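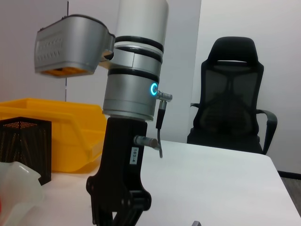
Home charging on a 26 amp circuit, is it enough?

Search this forum Advanced search

vomwood_joaquin
Posted 09/12/2024
So I'm picking up a used Cabral hatchback next week (my first EV, very excited!) and the electrician says my old panel can only spare enough for 26 amps at the car. The dealer is pushing me to pay for a panel upgrade, close to $4,000 with the permit. I drive 55 miles a day, there and back. Do I really need it?

SiiriH
No. Keep your money. I've charged slower than that for three winters and the car is full every morning. You're asleep, who cares if it takes until four or until two?

mernine_joyce
Gonna disagree with Siiri a little. It's fine until you add a second car, or a heat pump, or your sister visits with hers and wants to plug in. We put off the upgrade and then paid for the electrician twice. If you plan to stay in the house I'd do it now.

SiiriH
Joyce, he has one car! You can put a load sharing box in for way less than a new panel. Mine was under $1,000 installed.

mernine_joyce
And mine tripped every time the dryer came on, so I guess we had different boxes lol

WFigueroa
Which Cabral is it? The early ones have the small onboard charger and can't pull more than 26 anyway, so a bigger circuit gets you nothing with that car. Look at the label inside the charge port door, or the back of the manual.

vomwood_joaquin
Oh wow, didn't know that. It's the early one, the one with the ugly wheels. The dealer never mentioned it!

manu_sala
Those wheels are great, leave them alone :)
I have the Trosumeo wall unit and you can set the amps in the app, so you could start low and turn it up later if you ever redo the panel. Get them to run the heavier wire now though. It cost me a bit extra and I'm glad I did it.

mernine_joyce
OK, heavier wire I can agree with. Still say get a second quote on the panel, $4,000 sounds high for Vomwood.

vomwood_joaquin
Thanks all. Going with the smaller circuit and the thick wire, and I'll call another electrician about the panel in the spring. Manuela, does the app work without wifi in the garage? Mine barely reaches the kitchen.

manu_sala
Bluetooth works if you're standing next to it. Schedules stay saved in the unit.

Contact us | Copyright Mernine EV Owners Forum | Back to top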